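Workshop notebook, Runham bench
Monday, February

Started at 8.20. The workshop was cold again and the glue pot needed a long time to come up. I write down the finish trials now, before I forget which strip is which. On Friday I marked them with pencil on the back and two of the marks have already rubbed away, so from today the marks go on with a small knife cut in the end grain.

The question is still the shellac for the Sekbridge chairs. The old finish is orange and has gone dull on the arms, and the customer wants the repair on the back rails not to show. My first mix was too dark. I think I used the button shellac from the old tin and not the blonde flakes from Gisier, but the label is gone and I cannot be sure. Both tins now have new labels, also on the lid.

Today's mix: blonde flakes in 1000 ml of alcohol, put up last night in the big jar and turned upside down a few times before I went home. This morning there was still a soft lump at the bottom. I stirred it with a stick and passed it through a paint filter, then a second time through an old cotton shirt. It came out clear enough. The wax has not settled yet, so the colour is a bit milky in the jar, but on the wood I do not see it.

Strips 1 and 2 are beech, the same board as the rail repair. Strip 3 is from the broken stretcher and has the old colour under it. I sanded all of them to the same grit and wiped with alcohol. First coat with the brush, the next ones with the pad.

What I noticed:

Strip 1: dries quickly, a little streaky near the end where I went back over it. I must stop going back over it.
Strip 2: with a drop of stain in the first coat. Closer to the chair than I expected, but in daylight it looks more yellow than the arm.
Strip 3: very good. The old colour does most of the work. It does not help me with the new rail, of course.

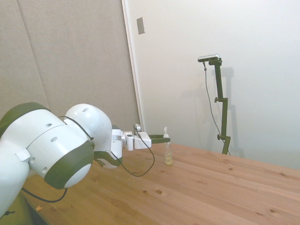

Oil for the pad is the next thing to decide. Until now I have taken it straight from the tin with a fingertip, and it is always too much – the pad slides, the surface looks wonderful, and the next day there is a grey bloom on it. I would like to keep a small portion by itself in a clear bottle, like the one standing on the pine table, so that I can see the level and notice if the oil has started to turn. A narrow neck would be better than a wide one for this. One drop on the face of the pad, spread with the finger, and no more until the pad begins to drag. I tried it this way on the back side of strip 2 and the pad moved well for five or six passes before it wanted more.

The other half of the morning went to the loose joint in the second chair. The old glue is hide glue, it crackles when I press it with the chisel, so warm water and patience should open it. I put a wet cloth around the joint and left it while I made tea. It moved a little on one side only. I did not force it. The tenon on this side has an old nail through it, very rusty, and somebody has filled over the head with wax of the wrong colour. The nail has to come out first. The small hollow drill from the Fernandes set should go around it, if the teeth are still good.

To buy or find:

Cotton wadding for pads (the last piece is full of dust)
A jar with a lid that does not stick
More alcohol, the same kind as last time
Fine pumice, only a little

Note for whoever uses the bench in the afternoon: please do not put the strips on the heater. They are standing against the window on purpose, I want to see them tomorrow in the same light as the chairs. The pad is in the closed jar on the shelf and is still good to use, but only for blonde.

Added at 4.40: strip 1 is hard enough to touch and the streak is less visible than it was. Strip 2 is still too yellow. Tomorrow I try half the stain in the first coat and a very small amount of brown in the third, on a fresh piece of the same board. Cloth on the joint wetted again, still no movement on the nail side.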